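Zukthorpe : la médiathèque rouvrira en septembre après ses travaux

La médiathèque de Zukthorpe accueillera de nouveau le public en septembre, au terme d'un chantier consacré à l'isolation acoustique et au chauffage. Les horaires restent les mêmes, avec une ouverture à 10 heures, sauf pour la salle de presse, qui ouvrira dès 9 heures.

Le bâtiment était fermé depuis l'hiver. Pendant cette période, les prêts ont été assurés dans un local de la rue Tapia, où seuls 1000 ouvrages étaient disponibles. Le reste du fonds avait été placé en réserve.

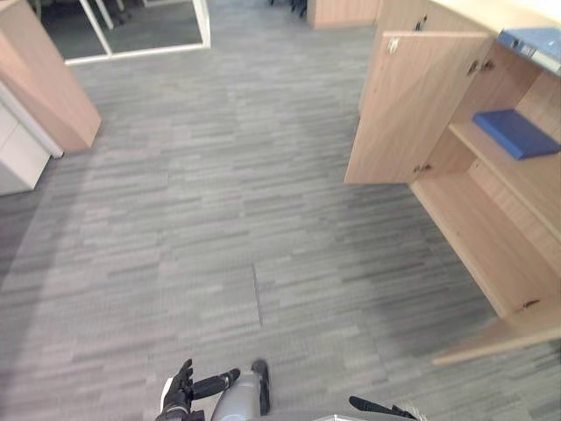 Le bruit était le premier motif de plainte des lecteurs, selon la directrice, Malou Hafstein. Les plafonds ont été doublés et les portes des salles de travail remplacées. Pour les sols, le choix s'est porté sur une moquette en dalles, grise, à petits traits clairs et foncés. « Une dalle tachée se change seule, on ne ferme plus une salle pour cela », explique Montserrat Quezada, architecte du cabinet Vimden, chargé du projet.

La salle de conférences pourra recevoir jusqu'à 100 personnes, contre 50 auparavant. Elle sera prêtée aux associations de la commune sur réservation.

Les abonnements en cours sont prolongés de la durée de la fermeture, sans démarche à effectuer. Les documents empruntés rue Tapia pourront être rendus à l'accueil de la médiathèque. Le programme des animations d'automne, préparé par Valdemar Lauritsen, sera disponible sur place à la réouverture.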